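Bring back the boring square

My town wants to spend its money on fixing up the square, and I have been to two meetings now where people stood up and asked for things to put in it. A splash pad. A climbing wall. A row of little huts selling candles. I like a candle as much as anyone, but every time somebody added another item to the list I sank a bit lower in my chair.

I grew up with a square that had hardly anything in it, and I was there constantly! We learned to ride bikes on it. My aunt Philomena taught half the street to waltz on it one August (badly, with a tape player that chewed the tape). On market day it filled up, and by four in the afternoon it was bare again and we had it back. If there had been a fountain in the middle, none of that would have worked.

Kieran Buckley, who spoke before me on Tuesday, said open space is wasted space. I've been arguing with him in my head ever since. Is a kitchen table wasted when there's no dinner on it? You want it clear so that you can do the next thing on it, whether that's homework or a jigsaw or a birthday cake.
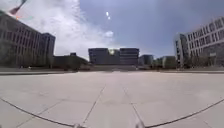 And then there's the upkeep. The Jendis plan has 40 planters in it, and somebody has to water every one of them through the summer. We couldn't keep the hanging baskets alive outside the library, and there were 3 of those.

I'm not against a few benches. I'd love some shade, and a public bathroom that's open past lunch would change my mother's life. But put them along the sides, please, and leave the middle alone. Niamh Quinlan has a petition going at the bakery with 393 names on it so far, and mine is near the top in green pen, the only one that would write.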